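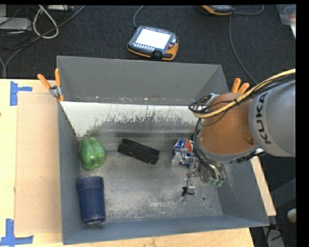

Niller sets aside funds for second bin-picking cell

Print this article | E-mail this article

Niller, the contract packing firm, has approved the purchase of a second robot cell for mixed-item picking and will place the order in September, after a planning review of its present test bench.

The bench pairs a KUKA arm with a finger gripper over an open metal bin. Loads are mixed on purpose: a green pepper, a cup on its side, a black block and a Pepsi can make up one of them. Shiny skins, crumpled metal and items lying against the bin walls are the cases the firm wants covered before it commits to a production layout.

Iveta Hubáček, who drew up the equipment plan, said the arm was the easiest line in the budget. "The price of the arm is known on the first day. Fingers, cables, brackets, guarding and the hours to fit them are what move," she said. The plan carries a separate line for gripper spares, with 30 sets of fingertips to be held in stock at the start.

Three suppliers were asked to quote. Vullus and Filali offered complete cells with guarding and commissioning. Disemen quoted for the gripper and control software only, leaving the frame and wiring to the buyer. Niller has not said which offer it prefers, and the prices have not been released.

Acceptance will be based on a run of 800 picks in batches of 100, with the bin reloaded by hand between batches. A pick counts as good when the item is lifted clear of the walls and released at the drop point without a stop. Suppliers must log every stop with its cause – lost grip, wall contact or no grasp found – and hand over the logs in plain text.

Floor fixings are also in the plan. Spring clamps and tape marks serve on the bench, where the bin may be changed, but the new cell is to have a bolted bin seat with locating pins. Cable runs will be carried overhead. The gap between the guard and the nearest rack is set at 700 mm, and bidders have been told that this figure is fixed.

Silvana Sampaio, who is responsible for the site layout, said power and air would be brought to the bay before delivery. The present bench will stay in use for trials of new items after the second cell is running.

Bidders may send written questions until noon on the closing day. Answers will go to all three firms.

Print this article | E-mail this article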